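Comparison of Heat Retention in Three Domestic Teapots

Student project report, Materials in the Home module
Aliki Dimitriou

1. Purpose

The project compared how well three teapots sold for home use keep their contents hot, and whether the lid or the body accounts for more of the loss. Manufacturers' leaflets tend to describe heat retention in general terms (one of the three says only that tea stays "warm for longer"), which does not help a buyer choosing between a ceramic pot and a double-walled steel one.

2. Teapots tested

The Nasisix is a glazed stoneware pot with a loose lid. The Grodico is borosilicate glass with a steel infuser and a push-fit lid. The Drellico is double-walled stainless steel with a hinged lid. All three were bought new and washed once before use. The infuser was taken out of the Grodico for every run, so that the three pots held water only.

The pots differ in weight. The Nasisix is the heaviest, at 1549 g empty with its lid on. This matters because a heavy cold pot takes heat out of the water in the first minutes, before any loss to the room has had much effect.

3. Method

Water was boiled in a Marty kettle and poured into the pot at once. Each pot was filled to 2 cm below the rim. A thermocouple was passed through the spout and held clear of the wall with a wire clip. Readings were taken every minute for the first ten minutes and every five minutes after that, up to one hour.

Room temperature was kept at 22 °C. The windows were shut and the pots stood on a cork mat, well away from the radiator. Each pot was tested under four conditions: lid on, lid off, lid on with the pot warmed beforehand, and lid on under a knitted cosy. Every condition was run three times, giving 12 runs per pot.

For the warmed condition, the pot was filled with boiling water, left for two minutes, emptied and refilled straight away. Pots were allowed to return to room temperature between runs, which limited the work to a few runs in an afternoon.

4. Results

With the lid on and no warming, the Drellico was the hottest at the end of the hour in every run. The Nasisix came second and the Grodico third. The order in the first five minutes was different: the Nasisix fell fastest, then levelled out, and its curve crossed that of the Grodico before the half hour.

Warming the pot made a clear difference to the Nasisix and very little to the other two. This agrees with the weights given in section 2. The cosy helped the Grodico most. It had a small effect on the Drellico, where most of the heat seems to leave through the lid and spout, which the cosy covered only in part.

Taking the lid off had a larger effect than changing from one pot to another. The Drellico without its lid was cooler after an hour than the Grodico with its lid on.

5. Sources of error

The thermocouple wire left a small gap at the spout. It was the same in all runs, but the spouts differ in width, so the gap may not have cost each pot the same amount of heat. Filling to a fixed distance from the rim also meant that the pots held different volumes. A fixed volume would have been a fairer test of the materials – the method used is closer to how people fill a teapot at home.

One run with the Nasisix was repeated after the clip slipped and the probe touched the wall. The discarded readings are not included in the averages.

6. Conclusions

For tea that is to stand for some time, the double-walled pot performed best, provided the lid was kept shut. A stoneware pot should be warmed first. A glass pot gains the most from a cosy. Further work could look at pouring, as each cup taken from the pot leaves less water to hold the heat.
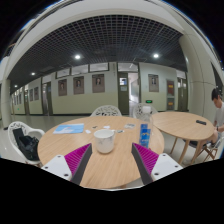
7. Equipment list

Nasisix, Grodico and Drellico teapots
Marty kettle
Thermocouple with digital reader
Wire clip
Cork mat
Knitted cosy
Kitchen scales
Steel rule
Stopwatch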